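I gave up sugar in October and have been a bore about it ever since. Six months in, I still look at biscuits the way other people look at old flames.
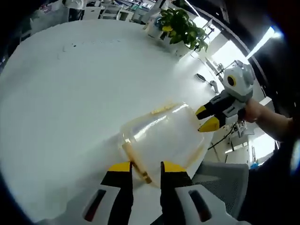
Tea was the worst. I took 2 spoons for over 60 years' worth of cups – or so it felt.
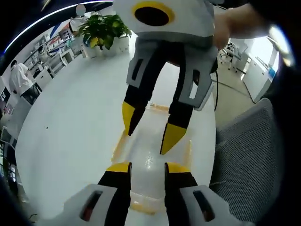

Cravings come at four, always. I stare at something dull until they pass. 

Recent posts
Porridge, a grudge
The Lenville bus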